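Setting up your Umano label printer, part 2: loading the roll

1. Switch the printer off and clear yourself a table. I like a pale surface, as the little spacers show up better on it.
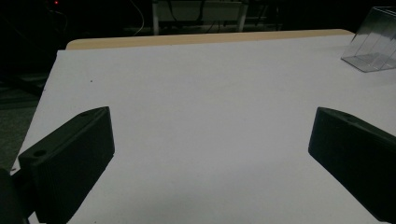
One reader wrote in to ask if the 1000-label roll fits. It does, but take the inner ring out first.

2. Drop the roll in, labels facing up, and pull out 21 mm of backing. Close the lid till it clicks – mine needs a good push!

Caution: the cutter is sharp. Keep your fingers out of the slot.

3. Print a test label and find a home for your spares.
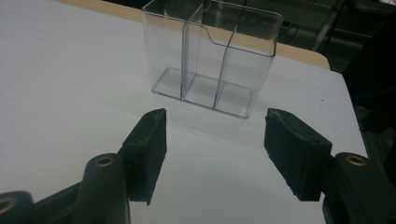 Can I mix 500 and 600 rolls, a commenter wanted to know. Sure, just reset the counter every time you swap.

4. Jot the roll size inside the lid.
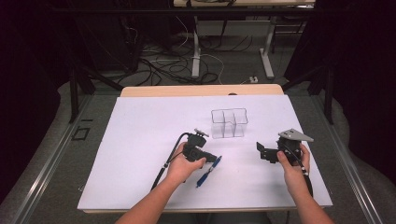 Blue pen on the covered table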